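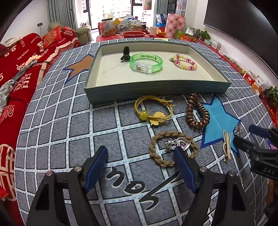

The request for the second pair of grippers came back from Bromesdale on Monday with one line circled: small goods, sorting, 2786. The reviewer wanted to know what the money bought that a tray and a patient clerk did not.

She opened the worksheet again. Andero had quoted for the hardware and left the pads as a separate item, priced by the set. Öztürkmen included pads but charged for calibration, and wanted payment in April. Under either quote the unit would be written off over 7 years – a period she had copied from the entry for forklifts.

The task list was short. Hair ties, clips, a beaded bracelet, a wristband. Pick up, place in box, repeat. She had entered two grippers per station and two spare sets of pads, then deleted the spares, then put them back. A braided tie yields when it is pinched and a silver-colored clip does not, and the worksheet had one column for both.

At nearly six the Zimilgate office called to ask whether the figure was final. She said it excluded freight.

They asked what freight would be.

She typed a number into the cell, looked at it, and changed its color to gray, the code for pending. Then she saved the file and sent it back to Bromesdale with the circle still on it.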